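4.2 Why repair shops matter to second-hand handset prices

One of the most exciting results of our work in Tovthorpe is how strongly local repair shops shape the price of a used phone. We followed listings for 400 second-hand handsets over 14 weeks, and the pattern showed up far sooner than we had expected. Where a neighbourhood had three or more shops willing to change a battery, sellers asked for more, and buyers paid it happily!

The effect was clearest for the Jumino, a low-cost model with a screen that can be swapped in 20 minutes. Owners kept it longer, passed it on to relatives, and spoke of it with real fondness. The Grollovard, sold at much the same price when new, has a glued back, and its asking price fell quickly once the first year was over. This fits well with the work of Dimitrov on spare parts supply, although that study looked only at dearer phones. 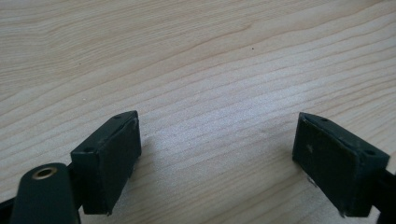 Figure 3. Light wooden tabletop with two dark green gripper finger pads.

We were also delighted by how much shopkeepers knew about their customers' habits. Several could tell us which parts would run short before August, when students sell their old handsets and move away. Their stock books (often kept by hand) gave us a far richer picture than the online listings alone, and we return to them in Section 5.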